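Beddoe Home & Laundry Board
Thread: Red bleeding in the wash, what am I doing wrong?
August 5, 2019

tristside_49
Moved to Tristside in June and the water here is hard. My red cotton keeps turning everything pink. Cold wash, Verkon powder, normal load. Is it the water or the soap?
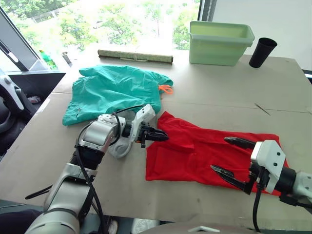 porchlight
Dye runs most in the first few washes, whatever the water is like. Wash new things alone until the rinse is clear. A solid red cloth like that one would go in by itself at my house — at least three times.

tristside_49
I did it twice. Maybe that was my mistake.

mudroom
I don't agree that water has nothing to do with it. We had the same trouble in Sirnwood until we put in a softener. Powder didn't dissolve well in cold water and I kept adding more.

porchlight
That's a soap problem. It doesn't make dye run.

mudroom
Extra soap plus a packed drum plus sitting wet for 2 hours will do it. Don't leave it in the machine.

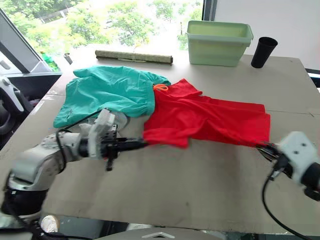
dryline
Does vinegar in the rinse set the dye?
It won't set the dye in store-bought cotton. It can help with soap residue, but the color will still run if it was going to.

porchlight
Agree on vinegar. People swear by it anyway. There are more than 4,000 posts on this board and half of them tell you to use it.

tristside_49
OK. Less powder, reds alone, and I'll take them out right away. I'll post after the next load.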